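September, evening

Transition office, second floor. Got in before the heating came on and worked in my coat until the first call.

The day was the cabinet list again. The governor-elect has filled the large departments and left the small ones, the usual order, and the small ones are where the statutory problems sit. Commerce and Labor is the worst of them. The enabling act requires the commissioner to have resided in the state for the whole of the preceding 2 years, and Kerstin Sjögren, who is the preferred name, spent part of that period on a lease in Hovland, over the line. She kept her voter registration in Tikthorpe. She kept her car registered there too. Whether that is residence or only domicile depends on which of the attorney general's opinions one reads, and there are two, written under different administrations, and they do not agree.

I drafted a memo on this. First version ran to seven pages and Sverre Nyberg sent it back with one line: what do you recommend. Second version is a page and a half. It recommends that we request a fresh opinion before the announcement, and that the announcement be held until we have it. He wants the announcement first. His reasoning is that the senate will take its cue from the governor-elect's confidence and that a request for an opinion will be read as doubt. My reasoning is that the request is a public record within ten days of filing whichever order we do it in. We did not settle it.

Vetting files. Financial disclosure complete for Revenue, Transportation and Corrections. Agriculture is missing schedule C, the one for family trusts, and the nominee's accountant is away. Health is complete but the form is last year's, so the thresholds are wrong. It will have to be redone from the start, since the old form rounds and the new one asks for exact holdings. I telephoned to say so and was on hold for most of my lunch.

The senate side: confirmation hearings need four votes in committee to report a name favorably. By my tally Corrections has them. Revenue has them. Sjögren has three, with the member from Bodholm undecided and asking about the ferry subsidy, a matter that has nothing to do with Commerce and Labor and that the department has no authority over. Nyberg says to promise him a meeting. I said a meeting with whom, and he said that could be worked out later. I have put it down in the tracking sheet as "meeting, TBD," and I dislike the entry.

A correction to what I wrote here last week. I had it that acting commissioners could serve indefinitely while a nomination was pending. They cannot. The limit is up to 10 months, and the clock starts at the vacancy, so a late nomination eats the time. For Commerce and Labor the vacancy dates from spring. The deputy who is acting now would have to step aside in the middle of the budget session if we have no confirmed name by then, and his replacement would have to come from inside the civil service list. Added to the memo as a footnote, then moved it up into the body, as Nyberg does not read footnotes.

The press office had a bad afternoon. Somebody gave the Tikthorpe paper a short list for Labor with Sjögren's name on it and two others. One of the two withdrew in the summer, so the list is an old one, probably from the campaign and not from this office. I pointed this out in the meeting. The press office will neither confirm nor comment. Sjögren called me directly, calm about it, and asked if she should say anything. I told her to refer everything to us and to send the Hovland lease, signed copy, with the termination letter if she has one. She thinks she has one.

Reading for tomorrow is the Commerce and Labor briefing book. It is divided into licensing, wage claims, the unemployment fund, and a new tab on workforce technology that the outgoing staff put in. The first three are sound. The fund's numbers are given on a cash basis in one table and accrued in the next and no one has labeled which is which, so I have asked for both to be restated. The fourth tab is thin: a summary of the Eto training grant, the statute that authorizes it, and some illustration. The grant lapses unless the new commissioner signs the renewal, and the signature block has the wrong title on it.

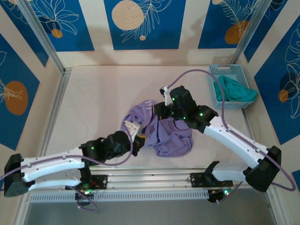
Tab 4: two robotic arms and a purple cloth.

Left at 7. Nyberg was still on the phone with Bodholm. From his half of it the ferry subsidy has become a dredging question as well.

To do:
Schedule C, chase the accountant's office and not the accountant.
New form to Health, with the thresholds page marked.
Lease and termination letter from Sjögren.
Pull both attorney general opinions in full. The memo quotes them from the digest, and the digest has dropped a sentence before.
Ask for the grant renewal with the title fixed.
Budget session calendar, check it against the acting limit again.

Parking permit for the annex also runs out this month. The form for it is kept at the old office, and the old office is closed until the lease there is signed over.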